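From: Boris Gajdoš
To: cell-practice list
Subject: Re: [cell-practice] Draft 2 of the bench rules, section on liquids

Hello all,

Thanks to Somkiat for going through the draft so closely. I have answered inline and cut the parts where we agree. If I have dropped something you wanted answered, send it again.

Somkiat Bunnag wrote:

> Rule 4 says "no open liquids within reach of the arm". We can't sign up
> to that at Misano. Half of what we do with the arm is picking up and
> placing drinking vessels, and a sealed cup doesn't behave like an open
> one. If the rule stays as it is we will be in breach of it every working
> day and people will stop reading the other rules too.

Agreed, and I should have seen it. The wording was carried over from the old Linport sheet, which was written for a screwdriving cell where there was no good reason to have a drink on the bench at all. I propose we split it:

4a. Liquids that are not part of the task stay outside the marked reach of the arm. Coffee, tea and water bottles go on the side shelf.

4b. Liquids that are part of the task are plain water only, unless the cell owner has agreed to something else in writing. No single vessel holds more than 300 ml.

I took 300 from what you wrote in December. If your larger cups need more than that, say so now. I would like a number in the rule and I don't much mind which one.

> Rule 5, "electrical equipment shall be kept clear of the work surface".
> What counts as clear? Our operators keep the laptop on the bench because
> the cable to the controller won't reach the desk, and they want to see
> the log while the arm is moving.

Your bench is hardly the only one like that. Kováčik have the same arrangement and so did we until last year. I don't think we can write the laptop out of the rules, so the rule has to say where it may stand and in what state. My suggestion:

5a. The laptop used for logging or teaching may stand on the bench only on the side away from the vessels, and outside the programmed path with the tool fitted. Check the path with the tool on, including whatever hangs from it.

5b. Between runs the lid is shut. Cables leave the laptop on the side furthest from the water where the ports allow it.

5c. Where water is part of the task there is a raised lip or a tray between the vessels and any powered equipment. A cloth or a soft mat does not count as a lip.

The last sentence of 5c will annoy some people. We had several benches where a fabric mat was treated as protection. It soaks up a small spill, and then the laptop is sitting on a wet mat, which I like less than a wet table. By all means use one to stop the laptop sliding.

I am putting a picture into the guidance notes next to 5a to 5c, so that whoever reads the rules has a real bench in front of them:

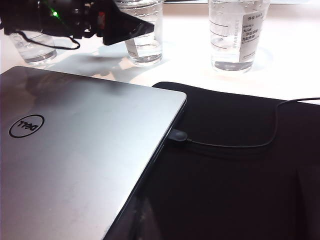 Cups of water and a laptop on one bench. Lid shut, cable plugged in, no tray or lip to be seen between them.

The lid is as 5b asks. Under draft 2 as circulated this layout would fail both 4 and 5. Under the new wording the water is allowed if it is part of the task, and the thing to put right is 5c. Look as well at the thin cable hanging in a loop below the gripper, in front of the left-hand cup. 5a says "whatever hangs from it" for that sort of thing. A loop that clears the rim at one height may catch it at another, and the path check in most of our software knows nothing of loose cable. I would also add to rule 7:

7c. Cables on the tool are tied back so that no loop hangs lower than the fingers when the tool points straight down.

I am not sure of "lower than the fingers". Someone with a short gripper please try it and tell me if it can be done without straining the connector.

> Rule 9, labels. Do we really need every cup labelled if it only has
> water in it?

Yes, I would keep this. A clear liquid in a clear cup could be anything to the person who comes in on the next shift. But a shop's own printed label or a maker's name on the cup is not a label for our purposes, as it tells you what the cup was sold with. Proposed: "Each vessel carries a label stating its present contents and the cell it belongs to." One word and a cell number is enough, so "WATER 101" would do.

> Rule 11 asks for a stop test after every change of gripper. Fine by us,
> but the form is two pages.

The form is from Cleson and was meant for their yearly check. I will cut it to a single page with date, tool, who pressed the button and whether the arm stopped. The long form stays for anything over 2000 hours of running.

Still open, and I would like views from the quieter sites:

- whether 4b should say anything about lids on cups, given that Somkiat's people need them open
- who at each site may give the written agreement in 4b
- whether 7c belongs in rule 7 or with the tool change in rule 11

I will leave the draft alone until I have heard from Misano and Kováčik on these and then send round draft 3 with the changes marked. Please reply to the list and not to me alone, the last round got spread over three inboxes and I lost one of the comments on rule 6.

Regards,
Boris

_______________________________________________
cell-practice mailing list
To leave the list, send a message with the word "unsubscribe" in the subject line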